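Brisville kitchen sends its dishcloth work to school

18th July

BRISVILLE -- Plates are being wiped in the old parish kitchen on Laninmont Road this summer, one after another, by people holding a gray gripper in each hand. The plates do not especially need it. A robot does, or will, once it has been shown how.

The wiping is the work of Temba, a small firm that moved into the upper floor of the building two years ago and has since taken over the kitchen on most mornings. Its project, called Kesik, aims to teach a two-armed robot the sort of household jobs that people learn at ten and then avoid until they leave home. Plates are the current subject. Folding towels came before, and drawers are next, if the drawers can be persuaded to open.

The robot itself takes no part in the mornings. The showing is done by hand, with a pair of grippers that a person carries and squeezes like oversized tongs. One gripper steadies the plate, the other pinches a cloth and rubs it over the face. Square black-and-white tags on top of the tool help the software work out where it is and which way it is pointing, and the recordings go upstairs to be turned into lessons.

Temba says the method is quicker than driving a robot arm by remote control, which it tried first. In that version an operator sat at a desk with a pair of joysticks and the arm did the wiping in the next room. By the firm's own account, one plate took longer than lunch. The joysticks are still around and get used for jobs where the arm has to reach somewhere a person's elbow won't go.

That is not to say the hand-held way is easy. Wiping a plate with your fingers is a thing you can do while arguing on the phone. Wiping it through a gripper takes the sort of attention usually saved for parallel parking. The cloth bunches up and slides. The plate turns when it is pushed off center, and the hand that is supposed to be holding it still has to notice and follow. Newcomers tend to press too hard, and then, after the first clatter, not nearly hard enough.

All of that is recorded, clatter included. The firm keeps the fumbles because a robot that has only ever seen a plate behave will have no idea what to do with one that doesn't. What it throws out are runs where the demonstrator gave up and used a thumb.

The kitchen was picked for being ordinary. The building went up in 1956 and has been improved many times since, not always by the same school of thought. The counters are shiny and the lighting is a matter of opinion -- daylight from the window, tubes overhead -- and things get left out by whoever was there last. Temba asked for none of it to be tidied. A robot trained in a spotless room, the firm says, learns mainly about spotless rooms, and it has yet to find a customer who owns one.

Neighbors have taken the arrangement calmly. The main complaint so far concerns parking, followed by the question of whether people who spend the morning wiping plates could also do the ones from the Tuesday supper club's cupboard. They could not, at least for now, as those plates have a gold edge and the project is sticking to plain ones.

Temba plans to try the first Kesik lessons on its own robot in September, in the same kitchen, with the same plates. Anyone wishing to lend a hand before then can put their name on the sheet inside the front door. Sessions last two hours, and there is coffee. The mugs are washed the old way. 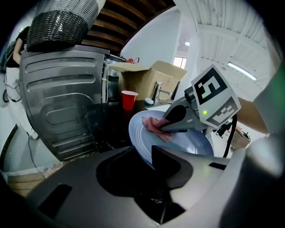

Odile Brannock
Staff Writer, Town and Trade
Odile covers local business, roads and anything with a plug.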